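4.2 Student task: clearing cables

The second task was set for the Brunum student project in October. Each pair of students operated the two arms by hand control and recorded up to 33 runs, with the basket as the target. Figure 4 shows the workstation with both arms over the table, the basket between them and three coiled cables along the front. Hubert Moser, who taught the course, kept the task deliberately short -- 18 students had to share one table.

A run was counted as complete when all the cables were in the basket and both grippers were clear of it. Of the 124 runs recorded, 2 were left out because the log files were damaged. The rest are used in Section 5.

Figure 4. Two-arm workstation used for the cable task.
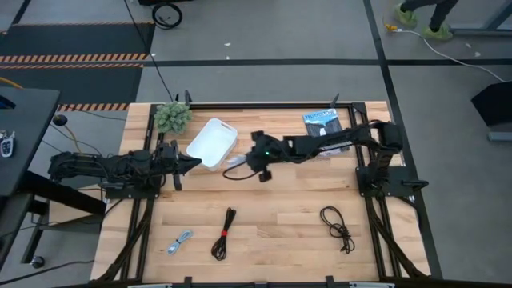 Page last changed: April 22, 2019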